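**Ticket 324 - shop label printer skips every other label**
Opened by: Tobias Fitzsimmons, Kivgate branch
Date: 2020-12-02
Status: open, waiting on parts

Hi all, me again! The Jacquet label printer has gone back to its old tricks. I send a batch of 40 and it prints one, feeds a blank, prints one, feeds a blank, and then throws up error 902 and sulks until I switch it off at the wall.

What I've tried so far:

- Turned it off and on (twice, and I did wait in between)
- Cleaned the gap sensor with a dry cotton bud
- Swapped the Jellwood roll for a fresh one from the cupboard
- Ran the calibration from the front button - it fed 4 labels and stopped with a green light, which looked promising, but the next batch was just the same

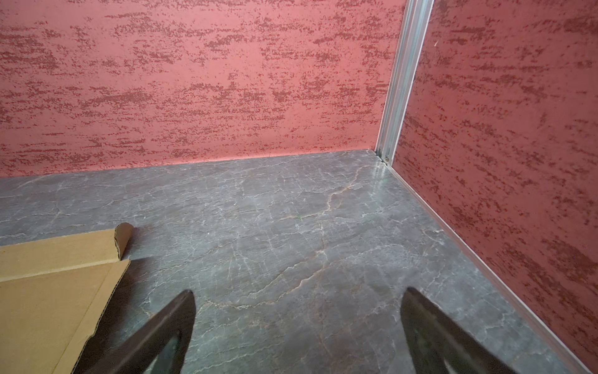
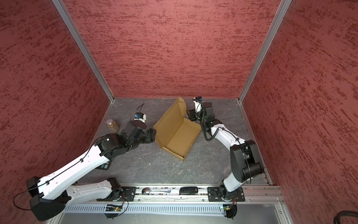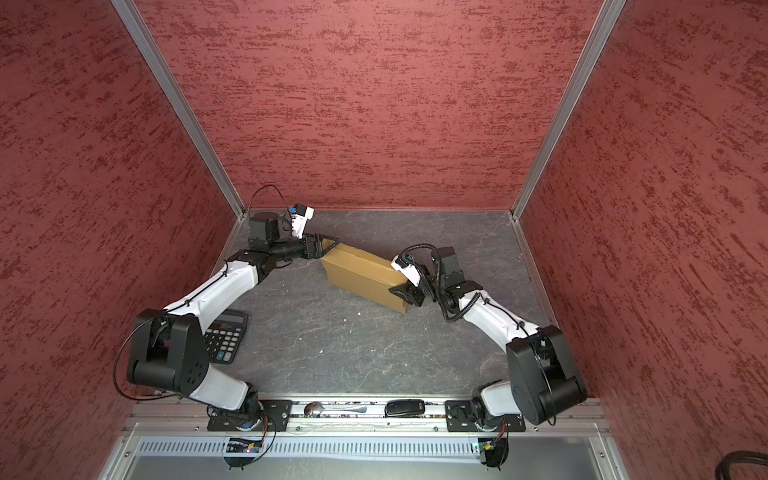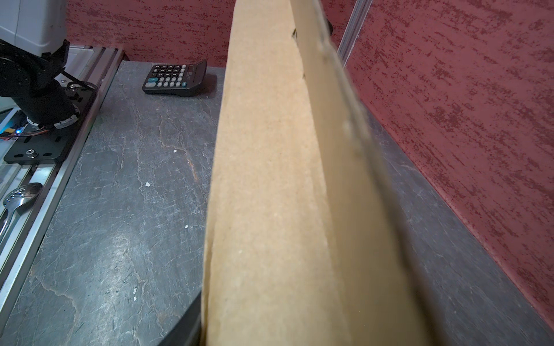
I rang Skerkham this morning and they asked whether the label size in the driver matches the roll. Well, it didn't! It had gone back to the long address size, probably after the update in November. I changed it to the short one and got almost a whole batch out before the 902 came back, so we're getting somewhere - but the blanks still turn up near the end of the roll.

They reckon the feed roller is worn and are posting a new one to the branch. Could someone please send me the steps for fitting it? The manual only covers the older model. Until then I'm printing in small batches and peeling off the blanks by hand.

Please leave this one open.

Tobias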